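Storage and Supplies Board > Packing small electrical items

B. Lightfoot
Members are reminded that power adapters returned to the Iserley store should be boxed before shelving. Please state your present practice below.

K_Ackroyd
At Bickerstaff we retain the original carton in every case. The specification is printed on it, and staff need not unpack anything to read the output.

Hebden_B
I must disagree. Original cartons occupy too much shelf space. We discarded ours in April and now use labeled bags, 12 to a drawer.

K_Ackroyd
With respect, a bag label may be copied incorrectly. A printed carton reading 5V 2.1A leaves no room for error.

H. Goodall
I support Kirsty on this point. Shallow cardboard trays are adequate for cartons and plugs together – a torn side does no harm.

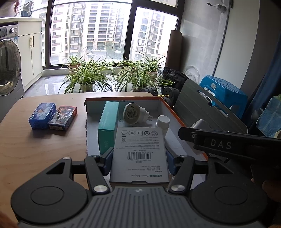
I would ask only that the barcode remain uncovered, as our stock list is kept by that number.

Hebden_B
Noted. My objection regarding shelf space stands.

B. Lightfoot
Both methods may continue for the present. Please mark each tray by hand and record it under form 14.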